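Listel K8 Security Key
Hardware authentication key, USB and contactless
Flultham Supplies / Access and accounts / Keys and tokens

Price: £298 for a box of 8
Stock: in stock
Reviewed by Hanneke Vandenberghe, 6 April 2019

We sell a lot of things with the word "secure" on the box, and most of them we'd rather you read about before you bought. The K8 is one of the better ones. It is still a small bit of plastic with a chip in it, and it will not fix a company where everybody shares one login.

What it does
You plug it in, or hold it against a phone that can read it, and touch the metal disc. The website or service checks that the key is the one you registered. A fake login page that has fooled your eyes should not be able to fool the key, as the key checks the address for itself. That is the main reason to buy one, and it's a decent reason.

What the maker says
The leaflet claims the K8 "ends phishing". It doesn't. It makes one kind of phishing much harder, on the accounts where you have set it up and switched off the weaker options. If your staff can still ring the help desk, give a date of birth and have the key taken off the account, then so can somebody else. Zbigniew Jakubowski on our support side tried exactly this with three customers who had asked him to (in writing, before you ask) and got in to two of them.

The leaflet also says "military grade". We asked which military and have had no answer.

Specification
Connector: USB-A
Contactless: yes
Standards: U2F and FIDO2
Battery: none
Water resistance: claimed by the maker, not tested by us
Weight: light enough to lose
Warranty: 90 days from us, longer from the maker if you register each key by serial number

That last line needs a word. Registering means creating an account on the Listel site, and when we looked, that account could not be protected with a Listel key. It takes a password and a text message. We have raised this and been told it is on the list for May.

Setting up
Allow more time than you think. The key itself takes a minute per account. Finding all the accounts takes the rest of the week. Huiling Liao, who runs systems for a lettings firm called Doltunach, sent us her notes from their move. She had expected to cover email, payroll and the file store. She ended with 296 separate logins, a good many of them belonging to people who had left.

Her advice was to give everyone two keys from the first day, one to carry and one to lock away. We agree, and yes, we know that means we sell twice as many. Do the sums with other brands if you like. The advice is the same.

Where it won't work
Older remote desktop setups, unless you pay for something in the middle.
Some banks, which prefer their own card reader.
Any laptop with only USB-C, without an adaptor. We sell the adaptor. It sticks out and will get knocked.
Yao Desk before version 4. The menu has an option for hardware keys, but on our test machine it saved the setting and then ignored it at login. Check this one yourself before you trust it.

Do you need it?
If you have administrator accounts, yes, or something like it. If you handle other people's money, yes. If you are a sole trader with one email address and a decent authenticator app, the app may be enough for now. Spend the difference on a backup you have tried restoring from.

Vidar Haugen, who buys for us, thinks the price will come down before the year is out. He thought that last year as well.

Customer comments

"Works. The lanyard hole is too small for any lanyard I own." – Polyxeni Moschos

"Bought a box for the office. Half are still in the box. Not the key's fault."

Returns
Unopened boxes can come back within the warranty period. Opened ones can't, even if you have only looked at them. A security key that has been in somebody else's hands is not one we would want to sell on, and you should be wary of any seller who does.
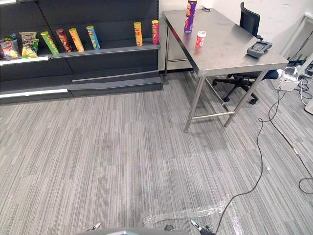

The same goes for keys bought cheaply on auction sites. The seal on a K8 packet is a sticker, and stickers can be bought by the roll. If the price looks wrong, ask the seller where their stock comes from, and ask us too while you're at it.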